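From: Liette Fraser
To: Stollby OR staff list
Date: May 18, 2018
Subject: Re: What happens to the second assist?

On the Chisholm side, somebody wrote:
> We've heard the suturing module goes live in January. Does the
> second assist slot go away? And who follows the stitches if
> the surgeon is at the console and the arms are doing the run?
> Two of us on nights would really like to know.

Fair questions, and I've been on the Finix bench sessions all spring, so let me try. Short version: the slot stays, but the job in it changes a lot.

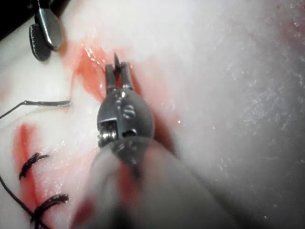 My old job was mostly hands. Retract, blot, follow the thread, cut when told. In the new setup I'm at the side screen, and I spend my time reading the closure and calling it out (my neck loves this, my feet too!). You end up looking at very small stuff, like the two black stitches over that red streak on the left, and deciding if you're happy with the spacing before the next bite goes in. I used to leave that to the surgeon. Now I'm expected to have an opinion and say it out loud - which took me a while, I'll admit.

What I do miss is feel. You can't feel tension through a screen, so you learn to judge it by how the strand lies. Starby, who run our training, had us go through 179 clips before we were allowed to call anything live, and by the end I was dreaming about thread.

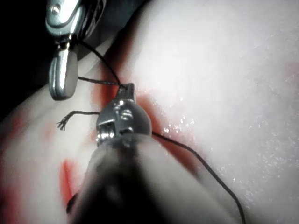
Thread strung between the two instruments, short frayed end to the left of the wrist.

Nights people, the part that affects you: the rota draft has 10 hours of paid screen training each, and you keep your scrub rating if you do 2 open cases a month. I'd fight for that second bit if anybody tries to trim it. When we have to undock and go in by hand, it's the assist who has to be quick, and you don't stay quick by watching.

Pay grade is still open. I've asked twice. If you want to sit in on a bench session, write me off list and I'll get you a badge.

Liette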